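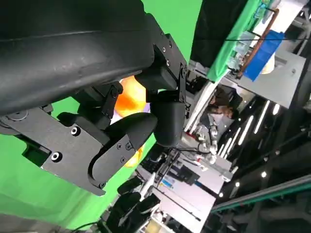 ### 3.2 What households told us about color and keeping time

We had expected, going into the diary study, that most of our conversations about bell peppers would be about price. Price did come up, and we return to it in Section 4, but the households in Vimeritz and Zarklow were far more eager to talk about color, and in particular about how long a pepper of a given color could be trusted to sit in the kitchen before somebody had to make a decision about it. Over six weeks, the 165 households who stayed with us to the end filled in 750 diary entries that mentioned peppers by name, and a good many of those entries wandered happily off the form and into the margins.

Green peppers were spoken of as the patient ones. People bought them early in the week, left them in the drawer, and felt no great hurry. Red peppers were treated as nearly the opposite - bought for a particular meal and used that same evening if at all possible. Orange peppers (Figure 1) fell somewhere between the two, and this is where the diaries disagreed most warmly with one another. Several households in Zarklow described orange as "a red one with more time left," while in Vimeritz we met the view that orange peppers were for eating raw and had no business in a stew. 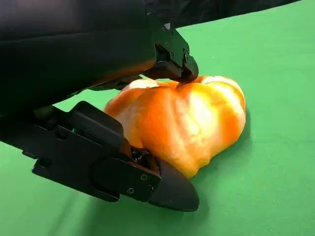 **Figure 1.** Orange bell pepper on a bright green surface.

These beliefs mattered for what was thrown away. When a pepper was thought of as patient, it was checked less often, and so it was the green peppers that turned up most in the "found at the back" column of the diary. We would gently caution the reader against taking this as a finding about the vegetable itself. We did not measure firmness or water loss, and our diary keepers stored their peppers in whatever way they always had: some in a crisper drawer, some in a bowl by the window, and a few in paper bags folded over at the top.

Where the peppers came from made a smaller difference than we had supposed. Shoppers at the Jatomis stores picked from open bins and tended to choose one pepper at a time, turning it over and looking at the stem. Shoppers at the Selvanayagam market more often bought a mixed bag, and the mixed bag brought its own small trouble, as the favorite color was eaten first and the others were left waiting for a plan. In one long and very enjoyable entry, written on a Wednesday evening, a diary keeper listed every dish she might still make with the last pepper in the bag, and then wrote that the family had gone out to eat.

The two towns differed in one further respect. Freezing sliced peppers was common in Zarklow and quite rare in Vimeritz, where several people told us they did not like the texture afterward. Households that froze their peppers still recorded some waste, but it was mostly trimmings - stems, seeds and the odd soft patch - and we coded these entries separately from whole peppers thrown out.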